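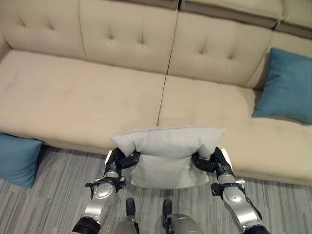 Hello to everyone at Lesex, and thank you in advance for reading what is going to be a longish message. I'm writing about our Holloway sectional, the one with the chaise on the right and the adjustable headrests, and mainly about the middle headrest, which has stopped staying where I put it. There is also a question about marks on the seat fabric further down. We have had the sofa since June and on the whole we love it, I want to say that first. The corner next to the chaise, where the teal pillow is propped up against the tufted back, is the best seat in the house and has never given us a minute's trouble. The headrest over that end clicks up, clicks down and stays put. It's the one next to it that has a mind of its own.

What happens is that I raise it to where I like it for reading, I hear some of the clicks but not all of them (the others make a good crisp sound all the way up, this one goes quiet near the top), and then after I've been leaning on it for a while it slowly tips back. It doesn't drop with a bang or anything like that. I just notice I'm looking at the ceiling! When I push it all the way down to start over, it stops a little short, so it never lines up with its neighbors.

I did look through the booklet before bothering you, and the page on headrests only says to lift gently and evenly with both hands. I do that. I'm very gentle with it, probably more than it deserves.

Please let me know what you need from me. I have the order confirmation somewhere in my email and can dig it out.

Reply from Lesex Customer Care
Status changed: New to Open

Thank you so much for writing, and please never worry about a long message, the long ones are usually the most useful. I'm sorry the middle headrest is spoiling your reading time.

From what you describe, it sounds as though one side of the ratchet is catching and the other isn't. Each headrest on the Holloway rides on a pair of hinges, one toward each end, and they are meant to travel together. If one falls a step behind, you get just what you're hearing: clicks that fade out near the top, and then a slow slide once there is weight on it. The good news is that it can often be put right at home by resetting the hinge through its full travel.

When you have a quiet moment, could you try the following?

1. Take the throw pillows off the sofa so you can get both hands behind the headrest.
2. Stand behind the sofa if there's room, or kneel on the seat facing the back if it's up against a wall.
3. Hold the headrest close to its two ends, not in the middle.
4. Raise it slowly all the way up, past the last click, until you feel it go loose. That's the release point.
5. Let it come all the way down on its own weight, with your hands following it.
6. Do the whole thing 5 times, then set it at your usual height and lean on it.

If it goes loose at the top on one side only, stop there and tell me which side. And yes, the order confirmation would be lovely when you find it.

You mentioned a question about the fabric too. I don't want to lose track of that, so do send it along on this same ticket.

Customer reply

Well, I've had a proper go at it, and I have news, though not all of it is the news I was hoping for.

First the pillows came off, which was more of a job than it sounds in this house. We have two teal ones and a gray one and they migrate. Then I did it kneeling on the seat, as the back is against the wall and I didn't fancy dragging a whole sectional out on my own. (Is it all right to pull it by the chaise, by the way? I've always been afraid to.)

The first try, I never got to the loose point at all. It went up, went quiet, and just felt stiff. The second try I held it out at the ends as you said, and I think that was my mistake all along, I've always lifted it from the middle like a box lid. It went loose on the left side as I face the sofa, and only there. The right side stayed firm. You did say to stop, and I have to confess I did one more before I reread your note. Same again. So I stopped.

I let it down after that and it came to rest a bit proud of where it should be, which is how it still is.

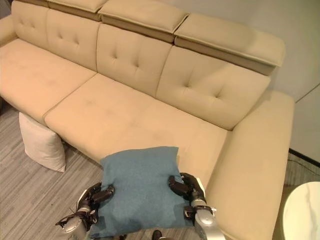
I tried the other headrests in exactly the same way so I'd have something to compare with, and both of them went up, let go at the top and came down flat as sweetly as you please. The tan band underneath them looks the same on all of them, I couldn't find a tear or a loose thread anywhere along it. So I'm fairly sure the fault is inside and has nothing to do with the cover.

You'll see in the second photo that the middle one sits slightly higher and further forward than the others. That's with me pressing on it quite firmly before I stepped away.

Now the fabric. Look at the broad seat cushion in the same photo, near the front, and you can make out some darker patches. They're faint, but once I'd spotted them I couldn't stop seeing them. Part of it may simply be the way the fabric lies, since it has that suede sort of look and every hand and knee leaves a mark on it. I'd brush those out and think no more about it, but the ones near the front don't brush out. I have a bottle of Cirska upholstery foam under the sink, and before I put anything on it I thought I had better ask. Years ago I cleaned one spot on a green armchair and ended up with a very clean spot on a green armchair.

I found the order confirmation and I've forwarded it to the address at the bottom of your email.

Reply from Lesex Customer Care

You've done a wonderful job with that, and please don't worry about the extra try, it won't have hurt anything. The confirmation arrived safely and I've attached it to the ticket. You're well inside the warranty on the mechanism.

Loose on the left and firm on the right tells me the right hinge isn't releasing. As it never lets go at the top, it never gets back to zero, and so the headrest can't sit down all the way. The left one is then doing most of the holding on its own and slips when you lean. I'd like to replace both hinges together, as a matched pair. They are made for us by Nuleteck and I have checked that the right version for your model is in stock.

On moving the sofa: please don't pull it by the chaise. The chaise is joined to the main part with hook brackets underneath, and pulling on that end can lift them apart. Push from the end without the chaise, low down, with a helper on the other side, a few inches at a time.

About the fabric, I'm so glad you asked before opening the bottle. I can't tell from a photo whether you have a mark or just shading in the nap, so let's find out the gentle way first. Go over the whole front of the cushion with a clean, dry, soft brush, all in one direction, and look at it again in daylight from the other side of the room. If the patches have changed shape or gone paler, it's the nap. If they're exactly where they were, it's more likely body oil or something off a pant leg. In that case, wipe the whole panel from seam to seam with a white cloth that is barely damp with plain water, and leave it 12 hours before anyone sits there. Seam to seam is the important bit, so there's no edge to show. I'd hold off on the foam for now. If you do decide to try it, test it first at the very back of the seat, down where the cushion meets the backrest.

Until the new hinges are in, please leave the middle headrest in its lowest position. You can use the others as you normally would.

Internal note
Hinge pair, center headrest, Holloway right-hand chaise. Right side not releasing, left slipping under load. Purchase confirmed. Customer kneels on the seat to reach, sofa is at the wall, so technician to bring sliders. Visit booked Thursday, February 20, 2025, window opens at 11. Fabric question is care advice only, no claim opened.

Customer reply

The appointment suits us very well, thank you, and I'll have the coffee table out of the way by then.

I brushed the seat as you said, all toward the chaise. Most of what I was fretting about went, or at least moved off somewhere and blended in, and I feel a little silly. There is one patch left right on the rounded front edge, where everybody's legs go. I've wiped the panel with water, seam to seam, and we are all sitting on the floor like teenagers until tomorrow morning. I'll look at it in daylight and add a line here either way.

One small thing for the technician: the doorbell doesn't work, so please knock, and knock loudly if the radio is on.

Reply from Lesex Customer Care
Status changed: Open to Scheduled

I've added the note about the doorbell to the visit. The technician will run all of the headrests up and down while at your house, so if you notice anything odd with the others before then, just mention it at the door. I'll keep the ticket open until I've heard from you about the hinges and that last patch on the front edge.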